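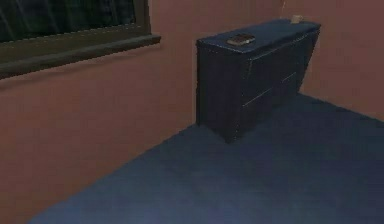 I spent most of March writing rules for rooms that don't exist. My job title says something about simulation, but what I do is decide what a make-believe robot is allowed to get away with in a make-believe bedroom, and then I write it down in a document called Henare Room Rules, which has grown to 60 pages. My mother thinks I work in real estate.

The first rule, and the oldest, is that a room gets checked before any robot goes into it. Somebody has to move through the whole thing slowly, floor to ceiling, and try to break it. Does the dresser touch the floor or hover a hair above it? Can you push a wallet-sized object off the top, and does it land on the carpet or keep going toward the center of the earth? We once shipped 600 rooms to Tonitz and let them find out about the carpet. Aníbal Flores still brings this up at lunch.

Second rule: look at everything from close up and from bad angles. A room that looks fine from the doorway can be a mess when you're down by the wall looking up, and a robot will end up down by the wall, because it has no dignity. Aitana Barroso wrote this one after reviewing windows for a week.
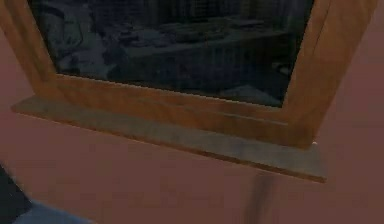

Windows got their own section in the end. Glass is where the trouble hides. If a robot is learning to tell inside from outside, or a real table from something that only shows up in a pane, then whoever builds the room had better know which one they put there. So now every pane gets a line in the room sheet: what's behind it, whether it reflects, and who signed off. Emiliano Cuesta thought the signature was overkill. He has since signed some 500 windows and has a very nice stamp.

The third rule is the one people hate. You can't fix a room after you've started testing in it. If a drawer turns out to be solid, you log it, you finish the run, and the room gets a new version number. I know it's a five-minute fix. I have made the five-minute fix. Then I had two sets of results from two different bedrooms with the same name, and Amparo Campos asked me, very kindly, which one was in the report.

Next up is the section on sills and shelves, meaning how deep a ledge has to be before we can fairly ask a robot to set a cup on it. Hugo Cabello has opinions and a ruler. We've booked the small meeting room until five.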